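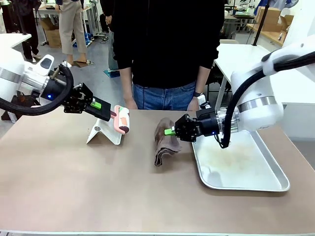
Landgericht Dratau: Anbieter muss Nachrichten eines Nutzers nicht entschlüsseln

Dratau, 28.12.2018. Das Landgericht Dratau hat den Antrag der Staatsanwaltschaft zurückgewiesen, den Messengerdienst Ellow zur Entschlüsselung der Kommunikation eines Beschuldigten zu verpflichten. Nach Auffassung der zuständigen Strafkammer fehlt es an einer gesetzlichen Grundlage, die es erlauben würde, ein am Verfahren nicht beteiligtes Unternehmen zur Veränderung der eigenen Software heranzuziehen.

Gegenstand des Verfahrens sind Ermittlungen wegen des Verdachts des gewerbsmäßigen Betrugs zum Nachteil von 96 Anlegern. Die Ermittlungsbehörden hatten im März das Mobiltelefon des Beschuldigten sichergestellt und darauf 754 verschlüsselte Nachrichten festgestellt, deren Inhalt sie für beweiserheblich halten. Ellow übermittelte auf Anordnung des Amtsgerichts die gespeicherten Bestandsdaten, lehnte es jedoch ab, eine gesonderte Programmversion bereitzustellen, mit der sich die Zugangssperre der Anwendung hätte umgehen lassen.

In der Begründung führt die Kammer aus, die Pflicht zur Herausgabe vorhandener Daten sei von der Pflicht zur Herstellung eines neuen technischen Werkzeugs zu unterscheiden. Letztere greife erheblich in die Berufsfreiheit des Unternehmens ein und berühre zugleich das Vertrauen unbeteiligter Dritter in die Vertraulichkeit ihrer Kommunikation. Eine solche Abwägung habe der Gesetzgeber zu treffen. Die Beschlagnahme des Geräts selbst beanstandete das Gericht nicht.

Die Vorsitzende Richterin Solène Coste wies darauf hin, dass den Ermittlungsbehörden andere Beweismittel zur Verfügung stünden, darunter Kontoauszüge und Zeugenaussagen. Der Beschluss ist noch nicht rechtskräftig. Die Staatsanwaltschaft kündigte an, die Entscheidungsgründe zu prüfen und gegebenenfalls weitere Beschwerde einzulegen.

Der Verfahrensbevollmächtigte des Dienstes, Rechtsanwalt Trefor Edwards von der Kanzlei Morris, begrüßte den Beschluss. Eine einmal geschaffene Umgehungsmöglichkeit lasse sich nach Einschätzung seiner Mandantin technisch kaum auf einen Einzelfall beschränken. Ellow beantworte weiterhin jede rechtmäßige Anfrage zu Bestandsdaten; im laufenden Jahr seien es fast 200 gewesen.

Kritik kam von der Interessengemeinschaft der geschädigten Anleger. Deren Sprecherin Gwenllian Gwilliam erklärte, der Schutz der Privatsphäre dürfe nicht dazu führen, dass Straftaten unaufgeklärt blieben. Sie forderte eine klare gesetzliche Regelung mit Richtervorbehalt und enger Zweckbindung. Der Datenschutzrechtler Emrys Owen vom Institut Stevthorpe sprach sich ebenfalls für ein Tätigwerden des Gesetzgebers aus, warnte aber vor einer allgemeinen Mitwirkungspflicht für Hersteller und Diensteanbieter.

Der Beschluss umfasst 10 Seiten und wird nach Anonymisierung auf der Internetseite des Gerichts veröffentlicht.

Diese Website verwendet Cookies, um Ihnen die Nutzung unserer Angebote zu erleichtern. Mit dem weiteren Besuch der Seite erklären Sie sich damit einverstanden. Mehr erfahren Einverstanden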